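13 June 2021
Finish room, Pacheco building

Came in on the weekend to get the Gornon cabinet doors moving again. They have been on the rack with sealer on them and I wanted the first color coat down before Veikko needs the rack for his table legs.

Sealer sands well now. It was gumming up the paper earlier in the week and I blamed the paper, but it was the humidity. Dehumidifier has been on since then and the dust comes off white and dry. Did the flats by block and the inside profiles by hand. One door had a scratch pattern from 100 grit running across the stile, which should have been caught before sealer. Sanded that area back to wood, spot sealed it, set the door aside. It can go through with the drawer fronts.

Compressor hour meter reads 3,898. Drained the tank, not much water. The filter at the booth wall is due for a change and we have no spare on the shelf. Added to the order list.

Color is the Drekmont matte gray, batch 569. Strained it twice because the first cone had bits of skin in it. I want whoever opens the next can to check the lid seal before it gets shaken. Thinned by weight, same as on the sample board, and sprayed a strip of masking paper until the pattern evened out. The left horn of the fan was heavy at first. Took the air cap off, cleaned it with the soft brush, and it came back.

Sprayed backs first, then flipped after they could be handled. Backs look fine. On the faces I had trouble telling a thin spot from a shadow. With matte gray the light drops off so gradually across a curved profile that a dry patch and a shaded patch look much the same from where I stand. I went over two places that did not need it and they are now a little fat. They may level. If they don't, they get scuffed and recoated with the rest.
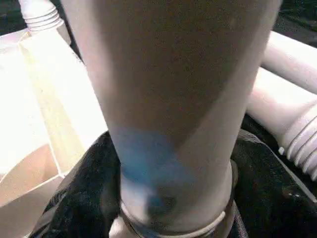
Matte and pale, light side at left, gray-brown shadow to the right, blue patch low down.

Tried the Galtosar lamp on the low stand, raking along the face from the hinge side, with the ceiling tubes off. Much better for texture. Worse for judging color, as the lamp is a good deal warmer than the tubes and the gray goes toward putty. So for now: lamp for film and orange peel, tubes for color, and don't try to do both at once. Veikko Hämäläinen thinks we should paint the side walls of the booth neutral and be done with it. He is probably right but it would cost us a few days of booth time and I don't see where they come from before September.

Also checked the gray against the client's approved board. Under the tubes it matches. Near the window it reads slightly cooler than the board, but the board has been handled a lot and has a bit of shine in the middle, so I would not trust it. I'll cut a fresh board from this batch and have it signed before the second coat goes on.

Cleaned the gun fully, including the fluid tip. Put the needle packing on a bit tighter, it was weeping.

To do:
Second coat no sooner than 8 hours after the first, longer if the dehumidifier trips again.
Scuff with the gray pad only, no paper on the profiles.
Order booth filter and strainers.
Find the other lamp stand. It was last used for the stair job.
Label the door that was set aside, the pencil mark on it is under sealer now and hard to read.

Rack is full, please don't move the doors on the top two rows before they have had the night.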